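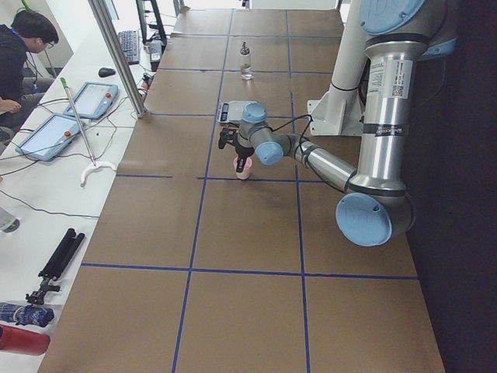 图1 登记用的长桌，牛皮纸面，蓝色胶带分格。小秤和带泵头的玻璃瓶各在一格。

Lindari 日用小物借用库
第二阶段进度报告
提交给：Verhoeven 基金，项目联系人 Marijke Kramer 女士
报告人：Fenna Baert

一、本阶段的情况

尊敬的 Kramer 女士：

按照资助协议的规定，我向您报告借用库第二阶段的工作。本阶段一共八个月，内容是把居民捐来的日用小物整理、称重、登记，然后装进借用盒。第一份报告里写过的事情（房间的租约、门口的招牌、开放时间的讨论），我在这里不重复。

到本阶段结束，登记表上的物件超过1,648件。这个数字包括杯子、瓶罐、雨伞、厨房用的小工具、文具，还有一部分摄影和野餐用品。它不包括衣服和书，这两类我们从一开始就没有收。表里每一件物品有编号、名称、重量、颜色、来源和存放位置。大部分记录是完整的，有一部分缺少重量，原因我在第三节说明。

申请书里计划的工作，多数已经完成。没有完成的是玻璃制品的包装和长形物品的存放架，这两件事要放到下一阶段。我也必须说明，登记的速度在头几个星期比计划慢得多。那时候我们的桌子很乱，东西放下去以后常常找不到对应的编号纸条，有时同一只杯子登记了两次。后来我们改变了桌面的布置，情况才好起来。

二、桌面的布置

我想把这一部分写得详细一点，因为您在春天来访时问过这个问题，当时我没有很好地回答。

长桌上现在铺了牛皮纸。纸上用深蓝色胶带贴出格子，长的线顺着桌子走，短的线横过来，这样就得到一排一排的长方形。一格放一件东西，或者放一套不能分开的东西，例如盐瓶和胡椒瓶。格子里不写号码。我们试过写号码，用铅笔写，后来又用小标签贴，结果大家会去对格子的号码，忘记了物件本身的号码。Florencia Cisternas 提议把格子的号码全部取消，我起初不同意，现在我认为她是对的。

牛皮纸的好处是便宜，也容易换。纸是没有光泽的，浅色的杯子、透明的瓶子放在上面都看得清楚。以前我们直接在白色桌面上工作，透明的玻璃瓶放在白色桌面上，边缘不容易看见，有一次被袖子带倒了，幸好没有碎。胶带选了油漆工用的那一种，撕下来时对纸的损伤小。如果一条线贴歪了，可以重新贴。坦白地说，我们现在的线也不是每一条都很直。

纸的更换没有固定的日期。Hilde Van Damme 看见纸面脏了或者起皱了就换。换一次纸要两个人，一个人在桌子的一头拉住，另一个人从那边往回压平，然后再贴胶带。用尺子量过以后，先贴长线，后贴短线，交叉的地方用手指压紧。我们把这个做法写在一张纸上，挂在门后面。

电子秤也放在格子里，占一格。它是一台小的秤，浅灰色的秤台，深色的显示屏在一边。我们本来把秤放在另外一张桌子上，每称一件东西就要走几步，看起来没有什么，可是一个上午下来，人很累，而且走路的时候会忘记刚才看到的重量。把秤搬到长桌上以后，称完可以马上放回旁边的格子。

三、称重和登记的步骤

步骤如下，顺序请不要改变（这是我对新来的同事说的话，我照样写在这里）：

从收件箱里取出物件，检查有没有破损。
用湿布或者干布擦干净，玻璃和陶瓷用湿布。
放进一个空着的格子，编号纸条放在它的左边。
称重，读数，把读数念出来，由坐在电脑前的人输入。
坐在电脑前的人把编号和重量再念一遍。
放回原来的格子，等整排都登记完了再装盒。

念两遍的做法是 Celeste Rivadeneira 从她以前工作的药房带来的。开始时有人觉得慢，也觉得有点不好意思，在一个安静的房间里大声念“六十四克，粉色小杯”。现在大家已经习惯了。错误明显变少，我没有精确的统计，只能说八月以后我在复查的时候很少需要改重量这一栏。

为什么一部分记录没有重量：带泵头的瓶子和其他可能装液体的容器，来的时候里面常常还剩一点东西。如果带着液体称，重量就没有意义；如果不知道是什么液体，我们不愿意随便倒进水槽。规定是，先把容器单独放一格，在登记表写“待清空”，由 Hilde 统一处理，洗净晾干以后再称。这样做比较安全，但是积压了不少。到写报告的时候，“待清空”的容器还占着储藏间里整整一层架子。下一阶段我们会每个星期安排一个下午专门做这件事。

登记软件我们用的是 Ondent。在第一阶段我们用普通的表格，几个人同时打开就会互相覆盖。换到 Ondent 以后这个问题没有了，但是它的中文界面不完整，有几个菜单还是荷兰语。对我没有困难，对 Florencia 有困难。她自己做了一张对照表，贴在屏幕旁边。

四、杯子

杯子是数量最多的一类，所以单独写一节。

居民捐来的杯子大小很不一样。大的马克杯比较容易处理，借用的人也最喜欢，因为家里来客人的时候总是缺这种杯子。小杯子的问题比较多。它们重量轻，在普通的纸盒里会滚动，互相碰撞。我们现在的做法是，先把小杯子按照杯口的大小排在牛皮纸上，一格一只，然后选出可以套在一起的。能够套在一起的装一盒，中间垫一层薄纸。不能套的就放进有隔板的盒子。

颜色也是一个问题，比我想的要难。我们三个人对同一只杯子写了三个颜色：浅粉、米色、肉色。借用的人在网上搜索“粉色”，就找不到另外两只。Marijke，您在电话里建议用色卡，我们采用了。色卡现在夹在登记台的文件夹里，颜色的名称减少到一个很短的清单，不能自己发明新的名称。旧的记录还没有全部改过来。

有缺口的杯子不进借用库。缺口很小、不在杯口上的，我们放到“花盆或者笔筒”的箱子里，免费送给来访的人。这个箱子很受欢迎，常常到中午就空了。

五、不能进格子的东西

有些东西太长，格子放不下。雨伞、三脚架、擀面杖、鞋拔都是这样。它们如果斜着放，就会压住几个格子，旁边的编号纸条也会被推走。我们决定，长的东西放在牛皮纸旁边的白色桌面上，不越过纸的边缘，在那里登记，不参加一排一排的顺序。

这条规定很简单，执行起来也还好。需要注意的是雨伞的腕带和三脚架的腿，容易互相钩住。新来的人喜欢把它们堆在一起，我请他们平放，一件挨着一件。
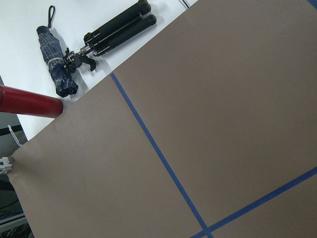

Stosell，2023年11月3日

六、雨伞和三脚架：补充说明

Kramer 女士，前面几节写完以后，我收到了您的邮件，您问长形物品的架子为什么还没有做，以及雨伞是不是真的有人借。我把回答补在这里，作为报告的一部分。

雨伞是有人借的。主要是两种人：来 Stosell 看病的外地人，还有学生。他们早上出门没有带伞，下午下雨了，就到我们这里来。折叠伞比长柄伞借得多，因为可以放在包里，还的时候也方便。像深蓝格子的那把折叠伞，收好以后用带子扎紧，占的地方很小。问题是还回来的时候，大多数人不会把伞面理好，随便卷一卷就交给我们。伞面有折痕不影响使用，但是看起来不整洁，下一个借的人会以为是坏的。所以归还的伞我们都要重新打开，检查伞骨，晾干，再折好。这个工作目前没有计入任何人的时间表，是谁有空谁做。我认为下一阶段应该正式安排。

在登记表里，雨伞的颜色一栏也出过麻烦。格子花纹应该写底色，还是写线条的颜色？我们最后决定写底色，花纹写在备注里。这样搜索“蓝色”的人可以找到它，搜索“格子”的人也可以找到它，只要他会使用备注搜索。不会使用的人还是找不到。我把这个问题报告给了 Ondent 的支持部门，还没有回信。

三脚架的情况不同。捐来的不多，借的人却要排队，多数是为了拍家庭合影，或者开视频会议。黑色的小型三脚架最受欢迎，腿上有海绵握套，脚是橡胶的，放在木地板上不会划伤。登记三脚架时要记录云台的情况，夹具能不能锁紧，每条腿能不能全部拉出来。这些项目在原来的登记表里没有，Celeste 做了一张附页。她把附页设计得很细，我请她删去了一半，她有一点不高兴，但是现在的版本大家都愿意填。

关于架子。我们在八月向当地的木工询价，对方给的设计是靠墙的一排竖格，伞和三脚架可以插进去。我和 Hilde 去看了样品，觉得竖格太窄，三脚架的云台会卡在上面。折叠伞又太短，插进去以后看不见，要用手去掏。我们请木工改成上下两层，上层浅，下层深。修改以后的图纸还在等。在架子做好之前，长形物品装在两个敞口的木箱里，箱子外面贴了清单。这不是一个好的办法，每天要翻好几次，清单也经常过时。

七、费用

本阶段桌面布置和包装用的材料，一共花费499欧元，包括牛皮纸、胶带、隔板盒、薄纸、标签和那台电子秤。这比预算低。节省的原因主要是隔板盒，我们找到了一家关门的酒铺，他们把装酒的纸盒送给我们，剪短以后正好可以装杯子。

标签的费用反而超出了。第一批标签的胶太强，从玻璃上撕下来会留下痕迹，只好全部换掉。现在用的标签贴在纸盒上，不贴在物件上，物件本身用棉线系一张小纸卡。

架子的预算没有动用，我申请把它转到下一阶段。如果需要另外填表，请您告诉我用哪一种表格，上次我填错了，给您的同事增加了工作，很抱歉。

八、人员

Florencia Cisternas 负责收件和检查，Celeste Rivadeneira 负责登记的复核，Hilde Van Damme 负责清洗、换纸和储藏间。我负责排班和对外联系，人不够的时候也坐到电脑前面输入。

夏天有一段时间人手很紧张。Hilde 手腕受伤，不能搬箱子，储藏间的整理停了下来，收件箱堆到了走廊里。邻居对此有意见，我去道了歉，也改了收件的时间，现在每个月只收两次。捐赠的人起初不太习惯，有人把袋子留在门口就走了，里面有一只没有包好的玻璃瓶。我们后来在门上贴了通知，用了比较大的字。

九、下一阶段的打算

首先是清空和清洗那一层容器，补上缺少的重量。玻璃制品的包装要先定下办法，我倾向于用酒盒，Celeste 担心酒盒的底不够结实，准备先装几盒普通的罐子，放一段时间看看。

旧记录的颜色名称要统一。这个工作可以在家里做，我打算在冬天、来访的人比较少的时候分给大家。

长形物品的架子，图纸收到以后我会先寄给您看，再签合同。

还有一件小事想请您考虑。长桌的桌面现在是够用的，但是称重和装盒在同一张桌子上进行，一排登记完以后必须等装盒的人把格子空出来，登记的人才可以继续。如果可以添一张窄一点的桌子，专门装盒，就不需要等。我看过房间的尺寸，靠窗的位置放得下，只是暖气片前面要留出一点距离。价格我还在问，问到以后用邮件告诉您。

登记表的导出文件和费用单据随报告一起寄出。单据里有一张超市的收据印得很淡，我在旁边用笔抄了一遍金额。

此致
敬礼

Fenna Baert
Lindari 日用小物借用库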